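Banc comparatif de Misden

Le banc comparatif de Misden est un programme d'essais de préhenseurs tenus à la main, mené par l'atelier Michiels à Misden. Il a pour but de comparer des pinces à deux doigts sur des objets souples, dans des logements habités. Le programme est dirigé par Sanne Verschueren ; le traitement des enregistrements est confié à Marijke Vanhove.

Historique

Les premiers essais ont eu lieu à Trikville, avec une pince à mouvement parallèle dont les doigts étaient rigides. Les résultats sur le textile ont été jugés insuffisants - la pince glissait souvent sur les tissus à poil court - et l'atelier a adopté ensuite des doigts à patins, montés sur des bras articulés. Une seconde série, dite série Kasgate, a commencé en décembre.

Méthode

Chaque modèle est essayé dans 7 logements. L'opérateur tient le préhenseur à la main, et une caméra fixée sur celui-ci enregistre les doigts et l'objet visé. Les objets sont des coussins, des couvertures et du linge plié. La série Kasgate comprend 3073 prises, dont 2000 environ avec les patins de seconde version. Une prise est considérée comme valable si l'objet reste tenu jusqu'au point de dépose.

Préhenseur de la série Kasgate

Le modèle employé est noir, avec deux patins bleus qui se font face au bout des bras articulés. Les patins sont remplacés après 1000 prises, car leur adhérence diminue avec l'usage. Les essais sur le lit sont notés à part des essais sur table, le support mou modifiant l'approche des doigts.

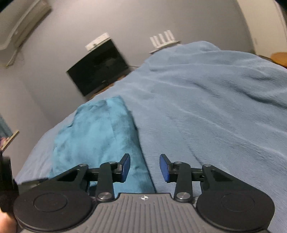

Les deux catégories ne sont donc pas additionnées dans les tableaux de l'atelier.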